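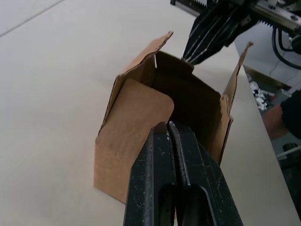

Figure 1. An open corrugated cardboard box on a pale tabletop.

3. Does the "recyclable" label change what people do?

Our group started from a claim in the Kindeck packaging leaflet, that clearer labels lead households to recycle more cardboard. We doubted it, and after a survey in Stultwood we still do.

We handed out 256 forms in October. Most people who answered said they "always" flatten and recycle their boxes. We don't put much weight on that. People like to look good on a form, and the question as we wrote it nearly begged for a yes. 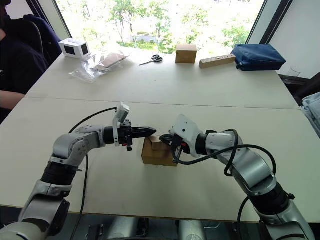
The leaflet also never says what it compares its new label to. A plain box? An older label? Without that, a rise in recycling could come from anything – a new pickup schedule, for one. Eide changed its schedule the same month the label came in, and the leaflet skips over this.

We asked the same 10 households on one street to keep a box diary for 4 weeks. Only 3 finished. Their entries don't mention labels at all. They mention rain, full bins and missed pickups.

Limits: small sample, one town, self-reported answers.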